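4.2 The green thing on the white surface

I should admit up front that I didn't plan to write a whole section on one green object. Our study in Stundthorpe was meant to be about how people sort household stuff when they unpack after a move, and I had 319 item cards to get through, most of them dull (mugs, chargers, so many mugs). But the green piece kept coming back in the interviews, and by the second Monday I was opening every session with it just to see what people would say!

What got me hooked was the naming. People don't sort a thing by its shape, at least in our transcripts; they sort it by the word they land on first. Call it a bowl and it goes with the kitchen things. Call it a dish and it might end up by the front door with keys in it. The color seemed to pull in its own direction too, because a green that bright gets treated as decoration, or as something for kids, long before anyone asks what it holds.
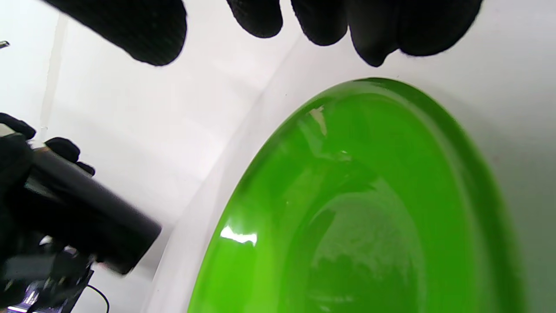 Asuka Kubo called it a fruit bowl within seconds and then took it back. "No, wait, fruit would hide the color, and the color is the whole point of it. I'd leave it empty on a shelf by a window and dare anybody to put a lemon in there."

I love that answer, and I coded it three different ways before giving up and adding a new category, "kept empty on purpose." Stela Nistor (my second coder, and far more patient than I am) thought the category was too small to be worth having. We argued it out over most of an afternoon in August and she let me keep it, on the condition that I report how few items went in. So, for the record: 2 items. The other was a pitcher.

The second pattern has to do with material. Glossy, see-through green can read as glass or as plastic depending on the person, and the guess changes how the thing gets packed and unpacked. Those who said glass wanted paper around it and a spot at the back of the cupboard. Those who said plastic were happy to stack it, and a couple of them started calling it a lid. I had written "bowl" at the top of my own card, in pen, which I now regret a little. Our coding sheet, adapted from the Vuvik list, has 80 labels and no good place for something that could be a lid in one kitchen and a dish in the next.
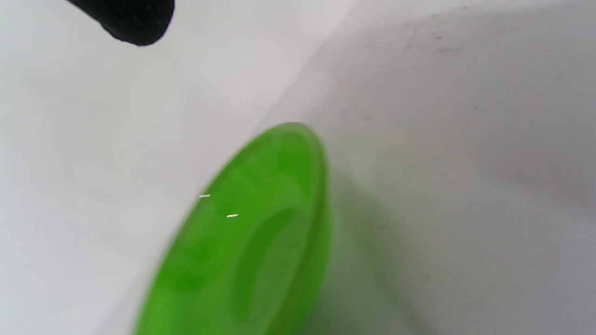

Figure 7. Round green item with a raised rim and a recessed center.

Hideaki Minami suggested we drop the labels for rim-and-hollow pieces and ask only where each one would live. We tried that in the last round and it went much faster, though I missed the arguments. The shelf answers from that round are in section 4.3, along with the trouble we had with baskets.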